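Inside the Nurmi cell: an open day at Pakham's Nitville lab

Oct 12, 2025

The insertion cell was the smallest station at Pakham's open day in Nitville. The engineer who runs it, who asked to be identified only by job title, described its purpose in one sentence: "We measure how well a policy puts a part into a hole that fits it."

The cell, known internally as Nurmi, is a gray-walled enclosure with a gripper hanging from above and a red foam block on the floor. The cavities include a star, a hexagon, an oval and a rectangle with a curved notch in one edge. 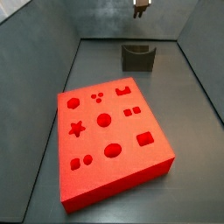 Photo: Pakham / Nitville lab

"The notched one is what people ask about," the engineer said. "A round peg has no wrong rotation. The notched part has one right answer, and the gripper has to approach with that angle already solved."

The control software, Ilelel, was rewritten in May. According to the engineer, the log now holds 1,584 attempts, each stored with joint positions and finger width. An attempt is stopped after 8 seconds without progress. "Before May we let it keep trying. You learn very little from a part being pushed against foam."

Foam was chosen over a rigid plate for cost and for forgiveness. The engineer said the material wears at the cavity edges, and the lab replaces a block after 6 weeks of use.

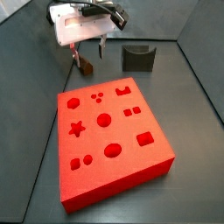

Gripper with fingers apart, a brown peaked block beside it and the dark notched block farther back.

Asked about grasping, the engineer was cautious. "A small upright part can tip when a finger touches it. We log that as a grasp fault, separate from an insertion fault. Mixing the two made our early numbers useless."

Pakham plans 2 more cells of the same design. Lighting will be the main change, as reflections on the walls still affect the vision system.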